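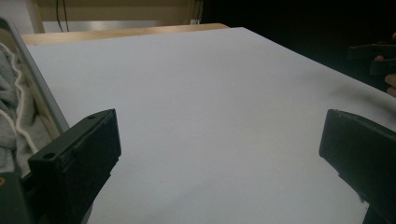
**Which fingers should I choose for a hand-held gripper: flat pads or soft fin fingers?**

Start with flat pads if you pick up mostly cloth, paper and boxes, and buy the soft ones later if you need round objects.

---

**vmokgethi** (Vusumuzi Mokgethi), Tuesday

Hello all. I put the short question first because the moderator asked for it, and the short answer is my own opinion after testing. Now I write the longer version, and I would like to hear where you disagree. English is my third language, so please ask if some sentence is not clear.

I compared two sets of fingers on the same hand-held gripper. The first set is the flat one from Nuretbridge, black plastic, fixed with screws. The second set is the soft fin type from Prutureo. The camera, the lens and the trigger stayed the same for both sets. I made 2,073 recordings in total and removed the bad ones, so that exactly 2,000 remained for training, half for each type of finger.

My results by kind of object:

- Folded cloth: flat pads are clearly better. The soft fingers bend away when I try to pinch one layer.
- Paper and thin card: flat pads again, but only if the tip comes down almost parallel to the table.
- Cups and bottles: soft fingers are much better.
- Small screws and clips: both are poor. I stopped after 28 tries with each.

The arm which replays the motions is a Mabuza with the standard controller. I did not change its speed between the two sets.

---

**kettle_and_wire**

Thank you for the numbers. I do not agree about cloth, though. I have used the Prutureo fingers on towels since December and a single layer is no problem for me. Did you mount them with the stiff insert or without it? Without the insert they fold like wet bread.

---

**vmokgethi**

Without. I did not know that there is an insert. It was not in my box, or I threw it away with the packing, which is also possible.

---

**kettle_and_wire**

It is a thin strip in a separate bag. Ask them for it. I think your cloth comparison is not fair until you try with it.

---

**p_lindqvar**

I would worry more about the camera than the fingers. Flat blocks are wide and they hide the contact point at the moment of closing. With my wide lens I see the inner faces of both fingers well when they are open, and then almost nothing when they are shut. The policy has to guess the last centimeter. Soft fingers are thinner at the tip, so more of the object stays visible.

Also a question: did you train one policy on both sets together, or two policies?

---

**vmokgethi**

Two separate policies, same settings. I tried a mixed one for one evening, but it was confused about how far to close, and I did not continue.

About the view you are right. I looked again at my failed paper grasps and in many of them the fingers close a little too early, before the tip is under the corner. I had believed it was a delay in the controller. Now I am less sure.

---

**ossian77**

It can still be the controller. The Mabuza standard controller filters the gripper width command quite strongly, and the filter is switched on by default. Turn it off, replay 10 of your paper recordings directly without any policy, and watch if the closing comes at the right time. If the replay is correct, then it is the view or the training. If the replay is wrong, no finger will help you.

This test takes less than an hour and I do not understand why people train first and replay later.

---

**p_lindqvar**

Because the replay is boring :)

But yes, do it. And measure the finger length again after changing sets. If the tip is a few millimeters longer and the arm still has the old value, all the paper grasps will be wrong in the same direction.

---

**vmokgethi**

I did the replay this morning. With the filter on, the closing is late, not early. With the filter off it comes at the right time. So the filter was a real fault, but it does not explain the early closing of the policy. I keep it off from now on.

The finger length was correct for the flat set. For the soft set I had entered the length from the data sheet, and my own measurement is three millimeters shorter. I must repeat the soft results for that reason also.

---

**kettle_and_wire**

So insert missing and length wrong. Please change the first answer, then! New people will read only the top and buy flat pads.

---

**vmokgethi**

I prefer to keep it for now. For cloth and paper on a table I still find the flat pads easier for a beginner, and they cost less. When the insert arrives I will repeat the cloth part and correct my answer if it is needed.

---

**ossian77**

Fair enough. Has anyone here tried the Vunance pads with the rubber face? They use the same two screw holes as the Nuretbridge ones, as far as I can read from the drawing.

---

**p_lindqvar**

I had them for a short time. The grip on paper was very good, but the rubber picks up dust, and then you clean it all the time with alcohol. I went back to the plain ones. If you want my pair, send me a message and pay only the postage.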